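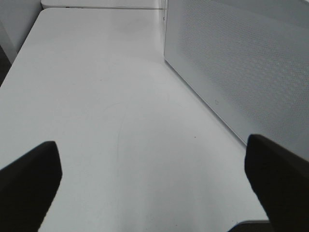 Tapia commented on the first draft of this card that a robot that can't clear up after lunch has no business being called a household robot, and that the card should say so before it says anything else. Fair enough, so it goes first. Nothing in this release shows a robot that can do your chores.

Home | Data | Files | Issues | License

Search this repository Go

# Osorholm Tabletop Chores

Version of 13 December 2019

## What is in it

637 attempts at small kitchen jobs, recorded on a white tabletop with a two-finger gripper. Each attempt has wrist camera video, joint positions and a one-line instruction. There are 26 instructions, all in English, all short. "Move the bowl to the left" is typical.

## What it does not show

Every attempt was driven by a person. If the arm looks sensible, that is the person being sensible. We trained a policy on the October recordings and gave it 30 tries at moving a filled container without tipping it. It managed 5. We have read papers that would call this promising.
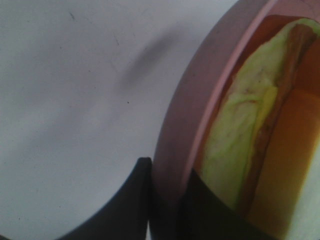 Food makes all of this harder. Blocks and empty cups forgive a bad grip, and most published demos use blocks and empty cups. Soft food and sauce shift when the container is nudged, and the wrist camera loses the far side of the rim as soon as the fingers get close.

## Known problems

- Lighting hardly changes. Expect trouble in a real kitchen.
- Failed attempts are labeled by hand, and the labelers disagreed about spills.
- The Besico loader skips the last second of video. Use the Fleseo script instead.

## Please don't

Quote the attempt count as if it were a success count. It has been done.

## License

Free for research use. Ask before putting it in a product.

Comments

**mopbucket:** 5 out of 30 is worse than my toddler.

**gridfin:** Were the failures mostly drops or spills? Can't find a breakdown in the files.

**oldlathe:** Same story on our shop floor. Fine until the part is slippery.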